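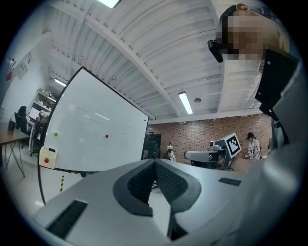

Fliltwood 里间的白板，绿色和红色磁贴各一枚。

板子基本是空的。我问Maksym Panasiuk是不是刚擦过，他摆手，说别管擦没擦，先看顶上那几根灯管。

采访约在2023年10月4日，他只肯给一顿饭的工夫。结果聊了两顿饭的工夫，饭没吃。

Panasiuk在Fliltwood管场地，管了11年。白波纹顶、砖墙、日光灯、白板，都归他。桌椅不归他，桌椅归楼上，这件事他强调了两次。

先说白板。“大家都觉得白板是拿来写字的，”他说，“我这儿是拿来吵架的。早上谁要用哪块地方，站到板子前面讲清楚，讲清楚了再写。”写什么？区域、人名、几点收。别的不许写。以前有人往上抄电话号码，抄菜谱，还有人画了一条鱼，留了一个多月，他没舍得擦。

擦不干净是老问题。板面上有淡淡的印子，灯一打就看得见，反光也重。他试过酒精，试过牙膏，试过一种叫Giltora的清洁液，“贵，味道大，擦完跟没擦一样。”现在用湿抹布，再干擦一遍，完了。印子就让它在那儿。

磁贴的规矩是他定的。绿的，今天照常。红的，有事先来问他。两枚都在板上怎么办？

“那就是照常，但是先来问我。”

他自己笑了。又补一句，新来的人头一个礼拜都搞不懂，搞懂了就不是新来的了。

板子左下角那只白盒子我也问了，前面带个红按钮的。他说那是叫人用的，按一下，前台那边会响。“少按。”前台的人姓Wei，脾气好，但一个下午按六七回谁也受不了。有段时间盒子松了，一按就往里晃，他拿双面胶重新固定过，后来胶也不行，换了螺丝。螺丝长度买错一回。这段他讲得很细，我记得不全。

再说地上那根黄黑条纹的短柱子。装之前推车老是往白板那边拐，边框磕过，墙也磕过。“柱子是我要来的，打了两份申请。”第一份写“美观”，退回来。第二份写“防撞”，批了。造价2,000，安装另算，加起来2,664，他记得清清楚楚，因为单子是他一张一张贴的。

值吗？

“你去看墙。现在没有新的坑。”

有人嫌颜色丑。Panasiuk不接受这个意见，丑才看得见，看得见才绕得开。他本来想多要一根，放到砖墙那头，没批，理由没给。

说到顶棚他话更多。波纹板是老的，Ullitz那批人装的，下雨天声音很大，开会要么等雨小，要么喊。他喜欢那个声音，在别的房子里听不到。白色是后来刷的，原先是灰的，暗，人进来就想走。刷白以后同样的灯，亮了一截。

灯管他坚持自己换。梯子要两个人扶，他通常只找得到一个。坏一根不马上换，攒着，因为梯子从仓库搬过来太费劲，10月是固定的换灯月份，赶在天黑得早以前。今年还没动，他说下个礼拜吧。上个礼拜他也是这么说的，旁边有人提醒他。

墙边还有一张颜色很淡的海报。上面的内容我没顾上看，问他，他说你别问海报，那个不归我，谁贴的找谁。

那归谁？

“不知道。反正不归我。”

聊到收场。每天最后一件事是什么，我以为是关灯锁门。不是，是把磁贴归位。红的放一边，绿的放一边，第二天来的人自己挪。他觉得板子空着过夜比较好，早上进门看见一块白的，脑子也跟着清楚一点。“写满了的板子没人看的，你信我。写三行，大家都看。”

三行是上限。第四行他会擦掉，不管谁写的，老板写的也擦过。老板后来改发邮件了。

我问他接下来想改什么。他想了蛮久，说想换一块边框宽一点的板子，现在这个黑边太窄，挂东西挂不住，夹子一夹就滑。还想要一个放笔的槽。笔总是丢，他口袋里常年揣着两支，一支没水了，也揣着，忘了扔。

中间他被叫走一回，回来接着讲螺丝，我以为螺丝已经讲完了。没有。十字的不行，要内六角的，十字的拧几次就花了。他让我把这条写进去，说别处的人可能用得着。

写进去了。

临走他又说起换灯的事，问我10月下旬还来不来，来的话顺便帮忙扶一下梯子。我说看时间把。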